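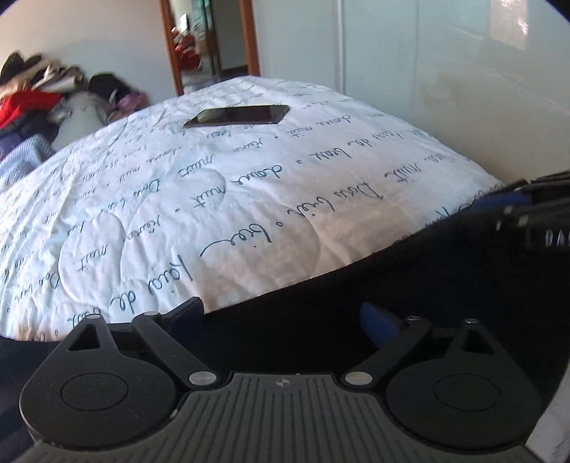 FOR IMMEDIATE RELEASE
Aug 11, 2021

Brorkthorpe students take home-chores robot project to Listarton final

BRORKTHORPE - A student robotics club that spent its winter recording household jobs with hand-held grippers has made the final of the Listarton Student Automation Challenge, to be held in October.

The Brorkthorpe Robotics Club is one of 13 teams through. First time for the club. Entry this year was the Home Tasks division, where teams have to teach a robot arm to do ordinary jobs around a house: picking up, putting away, straightening a bed.

Share this story (6)

Most of the club's work so far has been done without the arm. Students carry a hand-held gripper with a camera on it, do the job themselves, and the recordings are used to train the software afterwards. Each run is one go at one task. The club has handed in 371 runs with its entry, all checked by students before they went in.

"Bedrooms are the hard ones," said Maëlle Cormier, club coordinator and the teacher who runs the after-school class. "Bedding moves when you touch it. A phone on a doona is a completely different job to a phone on a desk, the surface gives, the fingers push in, and you come up with a handful of cover. The kids worked that out in the first week. I had it down for week five."

Students work in their own homes, with family permission, and rooms are recorded as they are. No tidying up first. Printed covers, plain covers, clothes on the bed, whatever is there on the day. Judges asked for variety in this year's rules and the club took them at there word.

The team's entry covers three tasks:

- lifting a small item off soft bedding and setting it on a hard surface
- sorting a pile of clothes into two lots
- pulling a cover straight from one corner

The third is still the weakest. Work on it continues over the next few weeks, mainly on where to grip and how far to pull before letting go. The club expects to have a second version of the software ready well before October and will retest all three tasks on it.

Younger members have been in charge of labelling, which means watching each run back and marking where the fingers close and where they open. Slow work. Two Year 7 students wrote a short guide for it, now used by the whole club, and a copy will go to any school that asks.

We use cookies to improve your visit. By continuing to browse you accept our cookie policy.

The project has been backed by Després, which paid for gripper parts and $2,000 toward the arm, and by Trernska, which lends the club its workshop after school hours. The club still needs to raise $700 for travel to Listarton. A sausage sizzle and a second-hand book stall are planned, dates to be confirmed.

"We'd love to bring the whole group, not just the four on the team sheet," Ms Cormier said. "The ones who did the labelling have put in as many hours as anybody. They should see it run."

At the final each team gets a furnished room it has not seen before, a short set-up period and two attempts per task. Best attempt counts. Points come off for dropped items and for any time a team member has to step in.

New members welcome, Years 7 to 12. No experience needed, no cost to join. Students can come along to a session before signing up, closed shoes please and long hair tied back. Parents who would like there child to record at home need to return the permission form first, forms are availble from the school office.

Media enquiries: Maëlle Cormier, Brorkthorpe Robotics Club, via the school office. Interviews with students can be arranged with a parent present.

ENDS

2 comments | 6 shares
Sign up to our newsletter for club and school news.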